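3.2 Reasons given for returning shoes

Footwear was the largest group of returned goods in the Lyimo parcel records, ahead of coats and children's clothing. Of the 599 households that answered the April survey, those that had sent back at least one pair were asked to take part in a longer interview. We carried out 30 of these, each lasting as long as the person wished to talk. Four were held by telephone and the rest at home or at the Plotley collection point.

Poor fit was the reason given most often, as in earlier studies of mail-order shoes. The word covered several different complaints, however. Some people meant that the shoe was too short. Others meant that it was the right length but pressed on the instep, or that the heel slipped when they climbed stairs. The return form supplied by most sellers has a single box for "does not fit", and all of these complaints end up in it. Sellers who rely on the form cannot tell a sizing fault from a problem with the shape.

Knitted uppers came up in many of the interviews. People who had worn leather or canvas for years were unsure how tight a knitted shoe should feel on the first day. Several had ordered two sizes with the plan of sending one back. They did not regard this as a return in the usual sense, and three of them had left it out of their survey answers until the interviewer asked about it directly. The true rate of return for this type of shoe is therefore likely to be higher than the survey suggests.

Trying on was nearly always done indoors, on carpet or on a clean hard floor, as most sellers refuse shoes with marked soles. People walked a few steps, stood still, and then decided. Very few kept the shoes on for longer than it takes to boil a kettle. Packaging also played a part. Where the box could be closed again without tape or scissors, people said they were more willing to send the shoes back, and they did so sooner. Figure 4 shows a knitted shoe of the kind discussed, in its box and close to, and a tiled floor. 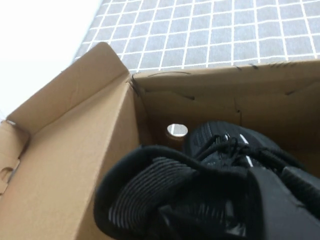
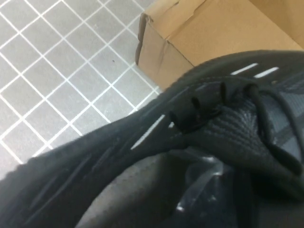
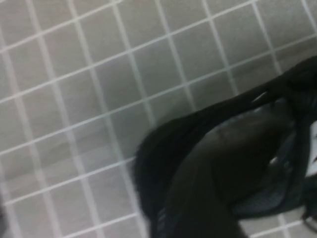
Figure 4. Black knitted shoe in an open cardboard box (first), the same type of upper with round laces (second), and grey floor tiles (third).

Naomi Owino objected, on reading an early draft of this section, that we had made too much of fit and too little of money. In her view many people order a pair they cannot quite afford, look at it for a day or two, and then give fit as the reason because it is the easiest thing to write on a form. We went back to the interview notes with this in mind. In six cases the person had mentioned the price before saying anything about size, and in two of those the shoes were described as comfortable. We have kept fit as the main heading in Table 5 but have added a second column for cost.

The time between delivery and return also varied with the seller's rules. Tevton allowed 30 days and Cirkaro allowed 20. Buyers from Cirkaro tended to act within the first week, while buyers from Tevton often left the parcel by the door until the last few days. Two missed the date altogether and gave the shoes to a relative. Neither seller charged for postage during the period of the study, so we cannot say what effect a charge would have had.

Age made less difference than we expected. Older buyers were more likely to telephone the seller before sending anything back, and some were talked into an exchange as a result. Younger buyers seldom spoke to anyone. Among those who exchanged, the second pair was usually kept, even where it was described in the interview as still a little tight.

The next section deals with what happens to the shoes once they reach the warehouse, using the stock records made available to Stella Lema and Hamisi Nyanda.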